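Teaching by hand at Arkthorpe: frequently asked questions

Most of what follows was first asked by somebody holding a controller and looking worried. It has been tidied up a little since.

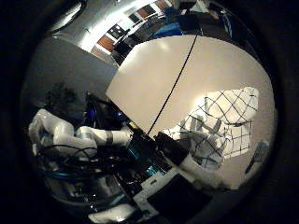 Who is this page for?

Anyone booked in to demonstrate tasks to the two-armed robots on the Masilela project. If you're coming to look at the robots and leave, the visitor page is shorter and has a map.

Do I need to know how to program?

No. You do the job with the robot's arms, the system records what you did, and somebody else worries about the maths. We've had bakers, a retired surveyor and one very patient piano teacher. The piano teacher was better at it than the programmers, who have been asked to stop bringing it up.

What's the difference between hand guiding and remote control?

In hand guiding you take hold of the arm itself and move it through the task, the way you'd help a small child hold a paintbrush. In remote control you move a pair of handles at the operator's desk and the robot's arms follow. Hand guiding is easier to learn and good for simple reaches. Cloth work is nearly all done by remote control, as it usually wants both arms going and people come with only the two hands.

Why is there so much cloth?

Cloth is difficult. A mug is the same shape every time you look at it. A tea towel has never been the same shape twice in its life, and a robot that has learned one crumple knows very little about the next. Our current cloth set, Grirkden, has 953 accepted demonstrations in it, and Tumelo Naidoo, who looks after it, would like more.

Can't you just show it once?

You can. It will then do a very confident impression of you, in the wrong spot. For a new task we ask for 100 clean demonstrations before anyone tries training on it, and often we come back for more.

What counts as a clean demonstration?

One that starts from the start position, ends with the task done, and has no long pauses in the middle while you think about lunch. Small fumbles are fine. If you miss a corner and pick it up again, keep going and leave it in — the robot is going to miss corners too and could use the tip. Dropping the cloth on the floor ends the attempt. Press the red pedal and reset.

Should I fold it the way I do at home?

Fold it the way the task card says. We know your way is better. Everybody's way is better, and for a while in September we had four people's better ways mixed together in one batch, and the robot learned to hover over the table looking torn. Palesa Dlamini writes the cards and will hear complaints at the tea break.

Can I look at the robot, or only at the screen?

For cloth tasks, please work from the wrist views on your screen. The robot can't see what you see by leaning around the side of the desk, and if you steer by something it has no view of, it can't learn why you moved. The wrist views are very wide and bend everything near the rim. Most people stop noticing in the first session. If you feel queasy, say so and take a break.

How hard does the robot squeeze?

As hard as you tell it to, up to a limit we set. New operators grip a napkin as though it owed them money. Close the fingers until the fabric stops slipping and leave it there. You won't feel the cloth through the handles, so go by the creases.

What happens if I crash the two arms together?

They stop, a tone sounds, and everyone in the room looks up. Let go of the handles, wait for the tone to finish, and call the session lead before you restart. The arms will be fine. It's the most common mishap we log and it carries no penalty beyond the looking up.

May I move the cables?

No. They may appear to have been arranged by a bird, but each one has been left enough slack for the arms to reach where they need to. If one has wandered into your workspace, call the session lead.

How long is a session?

Two hours, with a break in the middle. Quality drops off sharply after that. Demonstration 2577 across all our tasks was recorded by someone who had skipped the break, and we still show it to new starters, with the name removed.

Do you record me as well?

We keep the robot's camera views, the arm movements and your operator number. There's no microphone on the desk, so you may mutter freely at the cloth.

When will the robot be able to do it without me?

For simple folds, some of the time, now. Eltau, our test rig, runs the trained versions in the late afternoon and you're welcome to stay and watch. Bring a jumper and something to read.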